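Horkimeo Moves Break Room and Kitchen Restocking Tasks to Robot-Assisted Workflow

Program begins with 7 appliance-handling tasks; demonstration work is carried out by existing facilities staff

Horkimeo, a provider of contract facilities services for office buildings, said in July that it has started the second phase of its Clilo automation program. The program covers routine work in shared kitchens, including loading and unloading microwave ovens, clearing counters and returning small items to trays. Robot arms and control software are supplied by Drakon.

Under Clilo, tasks are not programmed step by step. Employees perform each task with a hand-held gripper that has the same finger geometry as the one mounted on the robot. Position and camera data from the demonstrations are used to train the control policy. No robot is needed at the demonstration table, and a station can be set up in a meeting room.

"The appliance door is the difficult part," said Revathi Nair, automation program lead at Horkimeo. "Handle shape, opening force and swing radius differ from one model to the next. We need demonstrations from people who open these doors every shift, at the speed they normally work."

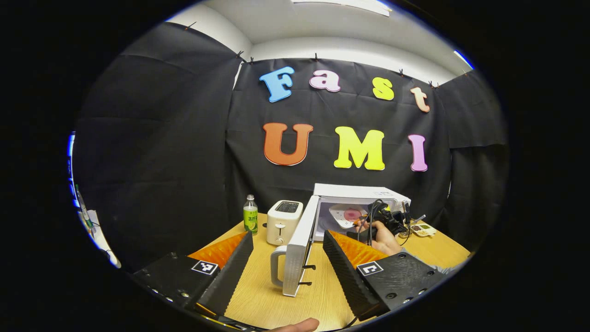 Hand-held gripper at a demonstration table with an open microwave oven, a toaster and a water bottle.

More than 2,000 demonstrations were recorded in the first phase. Recordings are checked for tracking loss before they are accepted, and rejected recordings are repeated in the same session. Accepted recordings are sorted by task and appliance type.

The program changes the duties of 82 employees at the Orakzai office campus. Evening kitchen rounds, previously done by hand on every floor, will be divided between staff and robots. Employees keep responsibility for deep cleaning, food safety checks and any item the robot sets aside as unrecognized. Demonstration work is paid at the regular hourly rate and scheduled inside existing shifts. Horkimeo said no positions will be removed during the second phase.

"Staff asked early on who stops the robot and who is responsible if a plate is dropped," said Wichai Chantharasri, site operations manager at Orakzai. "Both points are now in the written procedure. Any employee on the floor can stop the unit, and a stopped unit stays stopped until the shift lead releases it."

Robots will operate after 7 p.m. on floors where staff are present. Task completion, stop events and manual corrections will be logged for each shift and made available to employees at the site.

Media contact: Horkimeo Communications, Clilo Program Office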